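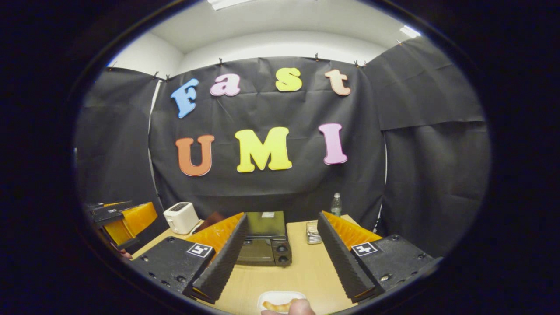 Filed under: Robotics > Data Collection > Equipment Evaluations

4. Evaluation of the Puketti hand-held kit

4.1 What was supplied

Clillero sells the Puketti kit as a boxed set for collecting manipulation demonstrations without a robot arm. The set we evaluated was the paired version, with one tool for each hand. Each tool has a wide-angle camera looking forward over two fingers, a trigger grip, a cable to the recording computer and a case of spare finger pads. The price also covers one round of data processing by Heltau, a separate company that takes the raw recordings and returns synchronized video, tool pose and finger opening in a single file per episode.

The fingers have ribbed black pads on their inner faces and a square black-and-white marker on each side. The camera sees both markers whenever the fingers are in view, and the finger opening is computed from the distance between them. There is no encoder in the grip. This keeps the tool light and the wiring simple, but it means that anything covering a marker also removes the width reading for as long as it is covered.

We bought the kit at list price. Clillero answered our technical questions by email and saw none of this section before it was submitted.

4.2 Setup

All recordings were made at a wooden table closed in by black fabric. The fabric was clipped along its top edge and hung with visible creases. Plain black cloth gives a visual tracker very little to hold on to, so we kept large colored foam letters on the back panel throughout the evaluation. They are easy to find in the camera view, even close to the edge of the lens where straight lines bend the most. We did not test the kit against a bare backdrop, and the tracking results below should be read with that in mind.

The tabletop held ordinary kitchen items that were moved and swapped between tasks. A toaster and a black toaster oven stayed in the set from one session to the next. Their positions were not measured or taped. The operator put them back by eye, and the small differences that resulted are part of the data.

Calibration is done once per tool. The user closes the fingers, opens them fully, and then moves the tool slowly along the edges of the table. The manual says to repeat this after any pad change. We found it was also needed after a cable had been pulled hard, even when nothing on the tool looked different.

4.3 Tasks

We defined four tasks. In the first, the operator picks up a utensil from the tabletop and lays it down again at a marked spot. In the second, a piece of bread is moved between a plate and the toaster oven. The third is opening and closing the oven door. The fourth is a pour from a small container into a tray. Each task was recorded 20 times by each of two operators, one of whom had never held the tool before. Sessions ran in the morning, and the Friday session was dropped from the tables after we found that the left tool had been started with an old calibration file.

An episode was scored as usable if the tool pose was present from start to finish, if the finger opening was never missing for longer than the Heltau limit, and if the operator had not marked it as a mistake. We did not score how well the task itself was done. A clumsy but complete recording counts the same as a smooth one.

4.4 Results by task

The utensil task gave the fewest problems for pose tracking and the most for grasping. Thin objects lying flat are hard to pick up with tall ribbed pads, because the tip of the pad meets the table before it meets the handle. Both operators learned to come in at a slant and drag the handle a short way before closing. This works, but it puts a sliding motion into the data that a policy will then copy. Users who care about flat objects should order the tapered pads that Clillero lists as an accessory and repeat the calibration with them fitted.

The bread task was the most reliable of the set. The plate can be held low in the view, as in Figure 1, without hiding either marker. The oven is wide enough in the camera image for the opening to stay between the fingers during the approach. Most rejected episodes here were operator mistakes.

The oven door task was the weakest. The handle is close to the front of the oven, and the wrist has to turn as the door comes down. During that turn one marker often faced away from the lens. Only 50 percent of the episodes recorded by the new operator were usable on the first day. The experienced operator did better by starting lower and keeping the palm turned up -- a habit that took one session to pick up and which the manual does not mention.

The pour task fell between these. Pose was stable, but the reported finger opening drifted while the container was tilted. Heltau marked the drift correctly in every file we checked by hand. 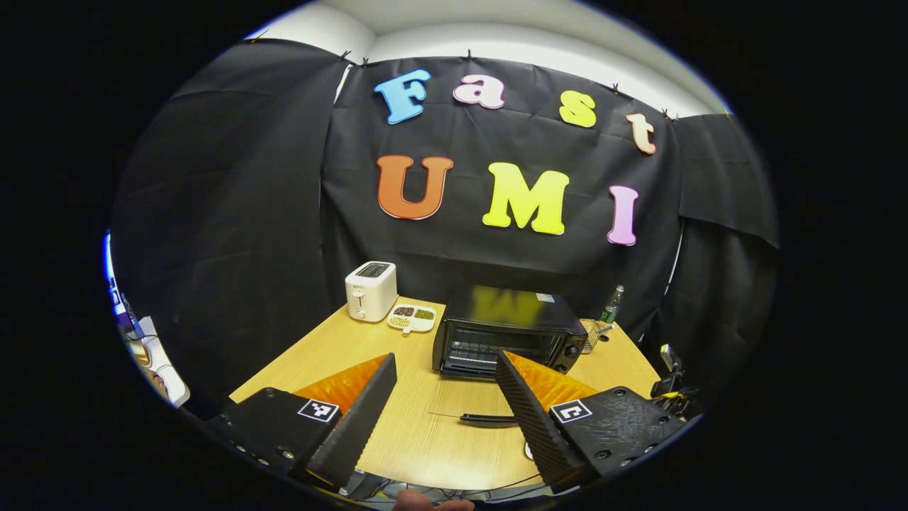 Text and evaluation: Bjarke Sveinbjörnsson and Kaj Overgaard | April

4.5 View from the tool

Figure 2 shows the view the operator's data is built from. A knife with a black handle lies on the table between the fingertips, and the square markers on the two finger housings are both in sight. The appliances at the back of the table and the lettering behind them are visible in the same view. A policy trained on these recordings gets the object, the fingers and a good part of the room at once, with no outside camera.

The wide view has a cost. It takes in things at the sides of the table that have nothing to do with the task, such as a lit screen or a power strip, and it takes in fingers at the lower edge. Heltau offers a crop that removes the outer ring of the image. We tried it on the utensil recordings and would not use it again for work near the body, as it also removed the part of the table where the operator tended to put things down.

Cables are the other practical matter. They run below the front edge of the table in our setup, and the tools pull on them when both hands reach to the same side. The supplied clips did not hold. We replaced them with longer ones and had no further disconnects.

4.6 Comparison with the Ackah tool

The Ackah single-hand tool was used in our earlier work and is the natural alternative at this price. It has an encoder in the grip and so reports finger opening in any orientation. For door handles and drawers that is a clear advantage. It is heavier, however, and our operators asked for breaks sooner with it. Ackah does not offer a processing service, and the files need a good deal of scripting before training.

We will keep using the Puketti kit for tabletop tasks and the Ackah tool for doors. The pouring recordings are being collected again with the container held in the left tool, and those files had not come back from Heltau when this section was written.

Contact the authors | © Clillero Evaluation Group, reproduced with permission | Back to top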